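Teaching by demonstration (robotics)

Teaching by demonstration is a way of giving a robot a task by having a person carry it out through the robot's own body, either by moving the arms by hand or by steering them from a distance. The joint positions and camera views are recorded, and a control program is later fitted to the recordings.

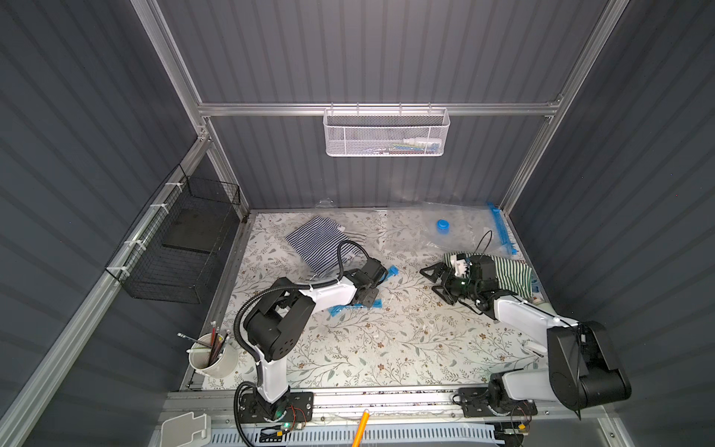 Floarea Barbu has objected that the word "teaching" promises too much, and that an operator at the controls is mostly supplying examples of one person's habits. In her view the term "recorded operation" would be more accurate. Dirk Vanhove has answered that the habits are the useful part. Both terms are found in the literature, along with "learning from demonstration" and "imitation learning," although the last properly refers to the fitting stage.

Methods

Demonstrations fall into two broad groups. In hand guiding, also called kinesthetic teaching, the motors are set to give way under light pressure and the operator pushes the arm through the task. The method needs little extra equipment. Its main drawback is that the operator's hands and body get into the camera views, and it is awkward with two arms, which one person can seldom guide smoothly at the same time.

In remote operation the person works through a separate device. This may be a hand controller, a glove, or a smaller copy of the robot. In the last arrangement, called leader and follower, the operator moves the leader arm and the follower takes up the same joint angles a moment later. A two-armed robot needs two leaders. Some leader arms return a sense of force to the hand, but many do not, and the operator then has to judge contact by eye. This is a common cause of crushed packaging and of grippers pressed into the tabletop.

Work with cloth and film

Soft goods are a frequent subject for demonstration because they are hard to program by rule. A folded towel has no fixed shape, and the same pull on two corners can give different results. Clear plastic is harder still. Bags and films reflect the lights above the workspace, so that their edges drop out of the camera view, and a zip seal usually has to be held in tension by one gripper while the other moves along it. Two arms are generally used for tasks of this kind, with one holding the material steady.

Storage bag tasks are normally broken into stages: opening the mouth, putting the cloth in, flattening it, and closing the seal. Opening the mouth is usually the slowest. Operators tend to develop their own ways of doing it, and mixing several of these in one set can make the fitted program hesitate between them.

The Folum recordings

The Folum project, run from a workshop in Jirkville, collected 3,301 demonstrations of household handling tasks by remote operation. Of these, 249 were set aside for testing and never used in fitting. The work was led by Heather Aitken, and most of the operating schedule was drawn up by Yabsira Yimer, who limited each turn at the controls to 20 minutes after finding that grasps became careless in longer ones.

Folum kept its failed attempts and marked them as such. A dropped cloth followed by a second, successful grasp was counted as a single demonstration, and programs fitted with these recoveries included were better at picking up a cloth they had dropped. The project's written guide asks operators to begin with the objects in a new position each time — a step that was often skipped in the early months and had to be enforced later.

A smaller group at Stedimholm repeated part of the work with 21 operators, none of whom had used leader arms before. Maxence Renaud reported that their first recordings were slow and full of pauses. The pauses were trimmed before fitting, except where the gripper was waiting for cloth to settle.

Limitations

A program fitted to demonstrations is tied to the conditions in which they were made. Moving a camera by a few centimeters, or changing the tablecloth, may be enough to spoil a grasp that had been dependable. Varying the setting during recording helps, at the cost of more operator time. Recordings made on one model of arm also transfer poorly to another with different reach or different fingers. The Seyoum format, a common layout for storing joint and camera data, makes such recordings easier to exchange but does not correct for differences between arms.

See also: leader arm, remote handling, parallel gripper, handling of deformable objects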